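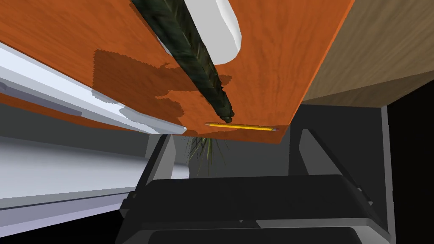

Cuesta gripper comparison, simulated wrist view

Maintained by Rokeya Nanayakkara. Grasp labels checked by Chun-hung Ho.

Summary

Rendered episodes of two parallel grippers, the Valus and the Lollmont, trying to pick small objects off a tabletop. Each gripper has 100 episodes, 200 in total. Everything is simulated. No real arm was run for this release, and you should keep that in mind before quoting any number from it.

Why we made it

Kusteck wanted to know whether swapping the Valus for the Lollmont would help with thin objects, pencils above all. The sales material for both grippers says yes to everything. We had simulation models for both and no hardware free until April, so we did this first. I was against calling it a comparison then and I'm only half happy with the word now.

What is in an episode

- wrist camera frames
- joint positions and commanded finger width
- contact flags from the simulator
- a grasp label: held, dropped, missed, or unclear

Room, table and clutter are randomized. Plants are part of the clutter set, and leaves can lie across the table or hang past its edge. They were added to get in the way of the view, and they do. Whether they get in the way like a real plant does is another matter, as ours don't bend when touched.

How the labels were made

The simulator writes a first label from contact flags and object height. Chun-hung then went through the episodes by eye and changed 45 of them. Most of the changes were "held" to "dropped", where the object had stuck to one finger with nothing pressing on the other side. Both labels are in the file. Use the second one. If your results only look good with the first one, you have learned something about the contact solver.

Results, such as they are

The Lollmont did better on pencils lying parallel to the table edge. It did no better on pencils lying at other angles, and it was worse on anything rounded. Friction was set to the same value for both grippers, which is convenient and probably wrong -- the real finger pads are different materials. Change that one value and the order of the two grippers can flip. We tried it. Please don't send the results table around without this paragraph.

Known problems

- Shadows are low resolution and come out with stepped edges. A detector trained on these frames alone may learn the steps.
- Wood textures are more saturated than any table we own.
- The fingers take up a lot of the lower view on both grippers. We kept the camera mount as modeled instead of moving it somewhere flattering.
- Some objects get placed very close to a leaf tip. The planner treats the leaf as solid and sometimes gives up. These are labeled "missed", which is unfair to the gripper.
- Episode 670 in the old numbering is corrupt and was dropped. The old numbers are still in the metadata, so expect gaps.

Good uses

Testing a data loader. Checking that a grasp detector survives clutter. Arguing about camera placement.

Bad uses

Deciding which gripper to buy. Reporting a success rate without the word "simulated" next to it.

Changes

v2: second label column added, leaf collision mesh simplified.
v1: first internal release.

Questions and corrections go to Rokeya. Include the old episode number if you have it.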